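Cukico Home Buyer's Pack: review after one purchase

The Cukico pack is a paid set of online tools for people buying a house or flat. It covers a moving budget, a viewing record, a document store and a tracker for the period between offer and completion. I used it from first viewing to keys on a two-bedroom terrace in Lungu, with Prapai Chuensuk as the joint buyer on a second login.

Setup

Registration took 12 minutes, most of it spent on the budget form. The form asks for deposit, agreed or target price, lender's fees, survey, legal fees, removals and a sum for repairs. Each line can be marked as a quote, a guess or a paid invoice, and the total shows the three separately. I have not seen this in the free spreadsheets, and it is useful. Our guess for searches and legal extras was 700 pounds too low, and the gap showed as soon as the solicitor's quote went in.

The form does not handle a gifted deposit well. There is one box for the source of funds, and our lender wanted two. I put the second in the notes field, where it is left out of the printed summary.

Viewing record

Each property gets a page with fixed headings: heating, windows, roof, damp, parking, lease or freehold, noise. Scores run from one to five. The headings cannot be reordered, and on a phone the damp and roof sections sit a long way down the page. Notes save without a signal and upload later. That worked at every property except one, where a page of notes appeared twice and had to be merged by hand.

Comparison between properties is plain but clear. Two can be placed side by side, not three.

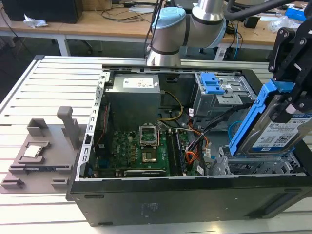 Can both buyers edit the same property page at the same time? Only one can, and the second person gets a read-only copy until the first closes it.

Document store

Uploads are limited to PDF and common picture formats. Our survey ran to 176 pages with its appendices and went up without trouble, although searching inside it was slow. Files can be shared with a solicitor or broker by a link that expires. Uthai Yensuk, our broker, opened his on the first attempt and asked for nothing to be sent again by email.

Offer-to-completion tracker

This is the weakest part. The stages are correct, but dates have to be typed in by the buyer — nothing comes from the solicitor or the agent. Reminders arrive at seven in the morning and the time cannot be changed. The rival Ronon tracker allows both sides of the chain to update a stage, provided the agent subscribes. Ours did not, so the advantage was theoretical.

Cost and support

Payment is made once per purchase and covers two users. A failed purchase does not need a second payment if the new property is added within the same account. I sent two support queries. The first, on the duplicated notes, was answered the same afternoon with correct steps. The second, on the deposit box, received a standard reply that did not address the question.

Verdict

Good budget form, sound document store, adequate viewing record, poor tracker. Buyers with a simple deposit and a responsive solicitor will get their money's worth. Anyone in a long chain should look at Ronon first and check that the agent uses it. Export everything before closing the account — the files are deleted at once.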